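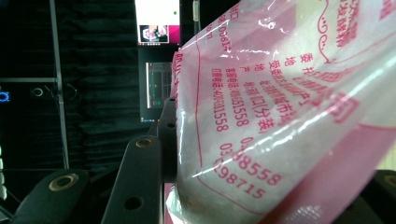
Leavening powder in its clear bag with the red and pink printing, one of the packages on the baking shelf at Soltness.

Anyone who has ever sent a neighbor's child running next door for a spoonful of something white and powdery will be glad to hear that the baking shelf at Soltness, the little shared kitchen on Rulton Street, has finally been put in order. It took the better part of an afternoon, two pots of coffee and a good deal of cheerful arguing about what belongs where, and it was open again in time for the evening bread group.

The shelf has been growing ever since the kitchen opened, mostly because people are generous and like to bring things back from wherever they buy their groceries. There were 16 packages of leavening on it before the sorting began, with labels in several languages, and more than one regular had been walking straight past the very thing they were looking for. Now the baking powder has a row to itself, the yeast sits one row down, and every bag has a paper tag in English beside its own label – a small thing, but a great comfort when you are halfway through a batch of steamed buns and your hands are covered in flour!

The bags themselves are staying, by the way. A few people had wondered if everything would be poured into matching jars, but the group decided it likes to keep the maker's label in sight, and so the powders will stand in their own packaging with a clip on top.
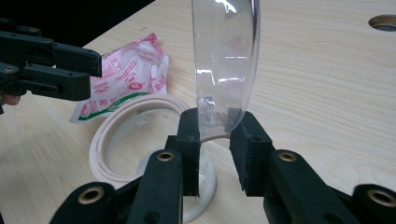 COMMUNITY & FOOD

The lids and covers got the same treatment. Clear plastic pieces and white ring-shaped ones were gathered onto the light wooden table and looked over, and those with a partner to go with went back into the cupboard together. Anything still single by the end of June will move to the swap box at Atenier, the craft room across the hall, where almost anything round finds a use sooner or later.

Soltness is open to all from 9 in the morning, and a turn at the ovens is free for Rulton Street residents. Unopened baking supplies are always welcome and can be left in the blue crate by the door.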